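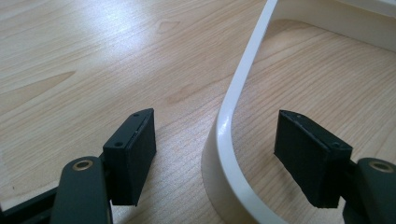 Light wood tabletop with a soft shine and plenty of grain.

How to Get White Water Rings Off a Wood Table

I grew up in a house where coasters were the law, so of course I own none. If you've got a cloudy white ring where a mug sat, don't panic! White means the moisture is only in the finish. Dark rings go deeper, and those usually need sanding, so this page won't help you much there.

You'll need a cotton cloth (an old T-shirt is great), an iron and some plain paste wax. Mine is an old tin from the hardware store in Brolton.

First, empty the iron and turn the steam off. Please check this twice – I forgot once and made a second ring next to the first. Set it to low.

Lay the dry cloth over the ring, fold it so it's 2 layers thick, and press for 3 seconds. Lift, peek, wipe. Still there? Go again, and let the wood cool between rounds. My worst one (thanks, giant soup bowl) took most of an evening.

My neighbor Glória Morais skips the iron and rubs in a dab of mayonnaise, left on overnight. I tried it in September and it did fade a small ring, though my kitchen smelled like a sandwich.

Once the ring is gone, rub in a thin coat of wax along the grain, wait until it hazes, and buff it off. Try everything on the underside first if you don't know what finish you have.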